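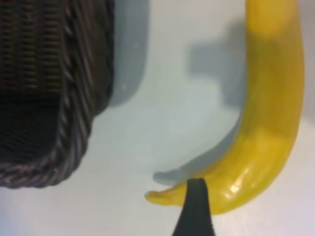

How far ahead should you sort out the kitchen when moving to a market town?

Start three weeks before the van comes, and begin with the cupboards you open least. Baking tins, spare glasses and the big roasting dish can all go early. Leave the kettle, two pans and a sharp knife until the last morning.

Find out the bin days first

Small towns often collect on a different pattern from cities, and it can change from one side of the high street to the other. In Avus the upper streets put recycling out one week and general rubbish the next, while the lanes by the river do it the other way round. Ask for the calendar before you move and stick it inside a cupboard door. Flatten your packing boxes as you go and tie them in bundles of eight or so, or they will not fit beside the bin.

Check the water

If the new place is in a hard water area, descale the kettle monthly. White vinegar and water in equal parts, brought to the boil and left for 20 minutes, will shift most of it. Rinse twice. Showerheads can soak overnight in the same mix in a tied freezer bag. Do not use vinegar on marble or limestone worktops.

Measure the doors

Older terraces near the market square tend to have narrow back doors. A tall fridge freezer may need to go in at the front, and some will not go in at all. Measure the doorway with the door open, then the hall, then the turn into the kitchen. Write it down and take it with you when you view.

Shopping on market day

Prices on the fruit and veg stalls usually drop after two in the afternoon. Take change. Potatoes bought by the sack keep until about March in a dark, cool shed, in paper and never in plastic. Onions want the same but kept apart from the potatoes.

Getting about

The 117 bus from Avus to Aster stops running early in the evening, so do the large shop in the morning if you have no car. Frozen food goes in last and comes out first. A folded towel round the bag keeps it cold for the ride home.

The first week

Find the stopcock and turn it off and on once to make sure it moves. Read both meters and photograph them. Label the fuse box if the last people didn't. Bleed the radiators before December, starting downstairs, with the heating off and a cloth under the valve.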